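Cundier Robotics
@cundier_notes
Saturday, August 31, 2019

1/ Notes on the Grarkier two-arm kit, which we've had on loan for a bit. I run a small outfit that does room turnovers for short-stay rentals, so I'm looking at it as a buyer. No discount, no referral link.

2/ What you get: torso, two arms, two grippers, the control box and a licence for the Cirkeo task software. The mobile base is a separate line on the quote. So is training. Read the quote twice.

3/ Setup took two people most of a day. The manual assumes you already know how to zero the joints. If you don't, the steps are in an appendix that the main text never points to.

4/ The grippers are parallel-finger units and they come with a choice of fingers. Changing a set means small screws and a small hex key. Buy a spare hex key now.

5/ Cirkeo ships with a library of tasks for bedrooms. Pick up litter, carry bin, strip pillows, straighten cushion. Each one has its own settings page. The defaults are cautious, and I'd leave the speed limit alone until you've watched a full shift.

6/ We logged 184 runs of "carry bin". Most of my opinions below come from those. The other tasks got less time and I'll hold off on them.

7/ Bins matter more than I expected. A round one has no flat side to grip, so the kit goes in from both sides and squeezes. Force is set per arm. If the two values don't match, the bin creeps toward the weaker side during the lift.

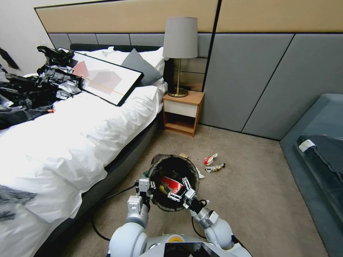

Two-arm hold on a round black bin, tilted, with litter still on the carpet.

8/ Tilt is a setting too. Tipping the bin toward the head camera gives the software a view of the contents, and it uses that to judge how full the thing is. Light rubbish near the rim is the weak point. Keep the angle low if your guests overfill.

9/ Liners confuse it. A fold of dark plastic over a dark rim reads as part of the bin, and then the fingers close on plastic. We trim ours short now. Grewal (the reseller) says a fix is due in October. I'll believe it when the release notes say so.

10/ Floor litter: crumpled wrappers are fine, tissue is fine, flat cardboard is poor. The fingers can't get under a flat edge on carpet. Shiny wrappers sometimes get a bad depth reading and the arm stops short. A second try usually gets them.

11/ Cables on the floor are your problem. The software has a "keep out" zone tool – you draw a box on the map and the base stays clear of it – but it won't find the cable for you. Same goes for anything left on the bed. If you don't want it handled, put it in a zone.

12/ Payload is fine for bins. I wouldn't ask it to lift a full bag of wet towels. The data sheet gives one number for both arms held close to the body, and the useful figure at full reach is lower. Ask for the reach table. They have one, it's just not on the site.

13/ Running cost: Cirkeo is 600 a month per unit after the trial, before tax. That includes updates and email support. Phone support is extra. Replies to our emails came within 8 working hours, all but once.

14/ Noise is low enough to work beside. The fan in the control box is louder than the arms.

15/ Faults so far: 2. One loose connector at the left wrist, fixed with a push. One gripper that wouldn't home after a restart, replaced by Grewal under the loan terms. I'd want that in writing on a purchase.

16/ Would I buy? One unit, for the bigger suites, on a yearly licence if they'll offer it. At the monthly rate the sums don't work for single rooms.

17/ I'll post the force and tilt values once I've cleaned up the spreadsheet. If you're running the same kit on hard floors, I'd like to compare flat-litter results. Replies are open.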